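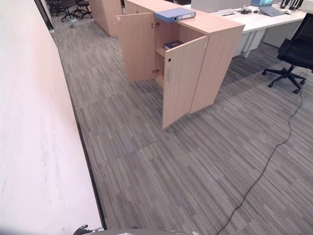 Our group studied how the office staff at Vellwood work after part of their paper filing was given to a robot. Vellwood keeps client records for small building firms, and many of these clients still send everything on paper. In the records area the binders and files are kept in low wood-grain cabinets with two doors, placed close to the desks, so the staff and the robot share the same carpeted aisle. When both doors of a cabinet are open, the right one comes out into the walking space, and a ring binder is often laid flat on the top until its turn comes. These small things were more important in our interviews than we expected.

1. Background

Before the change, two clerks did the filing between their other duties. The collection has 600 files, and on a normal day 38 of them are taken out or put back. The clerks told us that the walking was not the difficult part. The difficult part was to be interrupted, because each request came while they were entering invoices or speaking on the phone.

2. Method

I visited the office in March together with Po-yen Leung, who is in the same course. We watched the work from early morning until the lunch break and spoke with 16 employees. We used the interview guide from Bielecka, which our teacher recommended, and changed four questions to fit an office. We did not measure the speed of the robot, as the supplier, Grurley, does this already.

3. What we observed

The robot opens the cabinet, finds the correct file on the shelf and handles it with a gripper. The box files stand upright beside each other with the spine to the front. 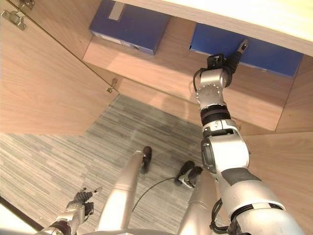
Figure 2. The right gripper touching a blue box file inside the cabinet.

The clerks now prepare a request list in the morning and check it again at 2 p.m. One of them described her new job as "more like a dispatcher." She likes that she can finish one invoice before starting another. Her colleague was less satisfied. He said that he used to read the notes inside a file while carrying it, and in this way he knew which client was late with payment. Now he must open the file on purpose, and often he does not.

Labels also became a new task. Every spine must be labelled in the same style, and the staff spent some 83 hours on this work before the robot started. These hours were not in the original plan from the Plavside head office, and the clerks felt that their labour was not recognised.

4. Discussion

No position was removed, but the content of two positions changed. We recommend that the clerks receive a new job description and that the labelling hours are included in the next budget. Our sample is small and we visited only one office. We would like to return after one year and ask the same questions.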